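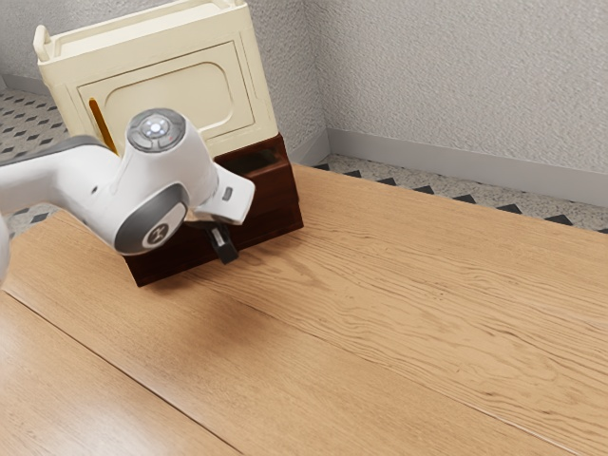 The letter from Nornar came in April, and Ilze Kalniņš read it standing up, still in her wet boots. Her aunt's house at Garkberg was to be sold, and the family had until the end of the month to take what they wanted. She had not been there for 15 years. On the ferry she tried to remember the kitchen, and what came first was the table, a pale one of light wood, and two containers stacked one on top of the other, as her aunt always kept them. The flour was below and the sugar above, so that every time somebody wanted to bake, the sugar had to be moved first. Her uncle had complained of this his whole life.

Mr. Lukoševičius from next door had the key. He was older than she had expected, but of course she was older also.

"You have her walk," he told her. "I saw you coming up from the harbour and I thought, well, she is late for supper."

He would not come in. He stood on the verandah with his cap in his hand while she fought with the lock, and when the door opened he looked at the garden instead.

The house smelled of apples and kerosene. Somebody had already taken the clock and the good chairs. Ilze walked through the rooms slowly and put her hand on things – the stove, the window latch, the coat hook which had been too high for her and now was not. In the bedroom she found 3 wool blankets and a bundle of letters with the stamp of Furkwood, where her uncle had worked at the sawmill before he married.

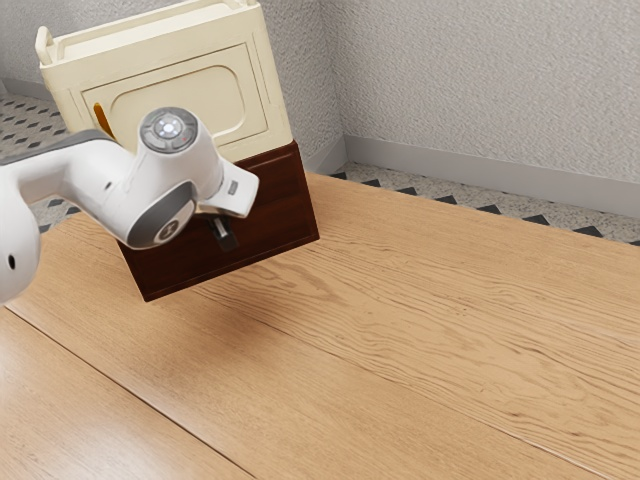 She sat down on the bed and untied the string. The letters were short and mostly about weather. He wrote that the river was high, that his gloves were finished, that the cook was a thief. Only in the last one he wrote something different: "I have saved 3399 and I do not want to spend it on anything you have not seen first."

She read this line again, and after that she went out to the verandah. Mr. Lukoševičius was still there.

"Did she ever make you the apple cake?" she asked.

"Every autumn," he said. "Too much sugar."

"Come in, then. I will see if there is flour."

He wiped his shoes for a long time on the mat, first one and then the other, and followed her to the kitchen.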